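Week 4 notes: Survey claims about coffee and sleep
Fikri Wibisono, 16th August

Read Liem before the tutorial. The headline says coffee drinkers sleep worse. Maybe they do. The study asked 230 people to recall how many cups they had in a usual week, and I doubt most of us could do that for yesterday.

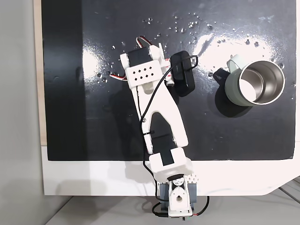
Three problems to look for.

Cup size. "One cup" was never defined. A small cup and a travel mug hold very different amounts, and the paper treats them the same.

Who dropped out. Only 37 people filled in the follow-up in May. The authors call this "adequate". I'd want to know who left — shift workers, at a guess.

Direction. Tired people drink more coffee. The paper gives this one sentence.

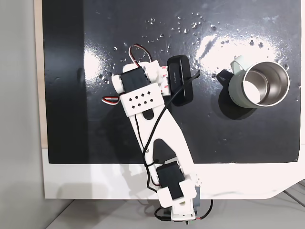 Fig. 2. Sage-green mug with a metal interior.

Grollach tried to fix the recall problem with daily diaries (nearly 200 people). Better, but diaries change habits, and the effect shrank a lot. Make of that what you will.

For the tutorial: rewrite Liem's headline so that you could defend it. One sentence, no "linked to".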